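Looking after a two-arm bench

Print this page | E-mail this page

I keep a pair of white arms going in the workshop, and most of the bother comes down to cables and paper. A few things I do now.

Cables first
Leave a decent loop at the wrist. I move each arm by hand through its whole reach before I tie anything down — a tight cable always goes at the plug end. Ryota Koyama taught me to wipe the gripper fingers while I'm there, with a dry cloth and no sprays!
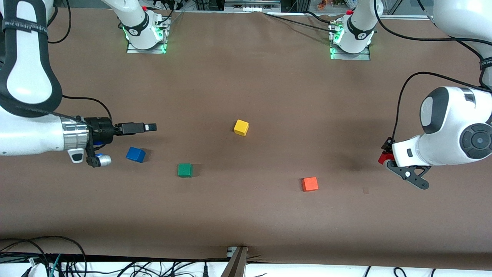 Changing the paper
Brown parcel paper is lovely stuff for the tabletop (I buy a 50 metre roll and it lasts till October). Park both arms, lift the cubes off, and tape the new sheet from the middle outwards. Then put the yellow cube back first and check both grippers can get to it.

Print | E-mail to a friend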